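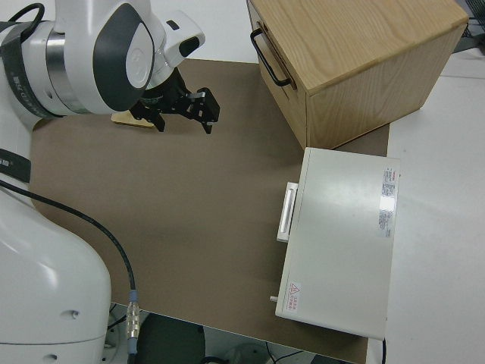
Lists > Burnska Media Watch > Archive > Thread

Prev Next Reply Index

Date: 21/05/2024
Subject: Re: Memine evening news and the Bouchard poll

> Did anyone else catch the segment on the school bond? They read the
> Bouchard numbers and never said who paid for the poll. I went through
> the web version too and there's nothing there either.

Yes! I caught it, and I'm so glad you wrote in. I went back through my recordings last night (I keep way too many) and Memine has used Bouchard polls 11 times since September. The sponsor got a mention in two of those. Two!

The great part is that the Grorkine ran the same poll and did it right - sponsor in the second paragraph, 467 people asked, and the full wording of the question in a box at the bottom. It took them maybe three extra lines. 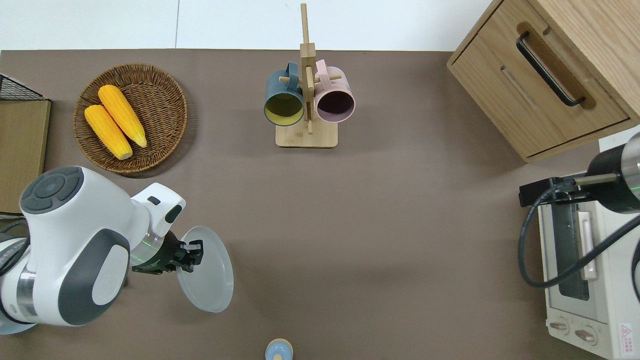
And the wording matters a lot on this one. The question says "new taxes" before it ever says "schools." I'd love to see what happens with that flipped around.

I've started a spreadsheet with the air date, the anchor's intro and whether the sponsor was named. It has 32 rows so far, counting the older polls from other firms. If you have recordings from the winter, please send me dates, even rough ones - I'm missing most of January.
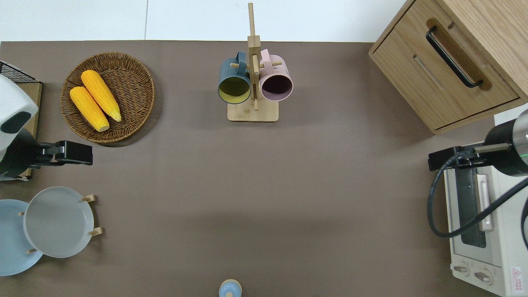
Two ears of corn in a round wicker basket.

I also want to write to the news desk before the next bond story airs. I'll post a draft here first, so tear it up all you like!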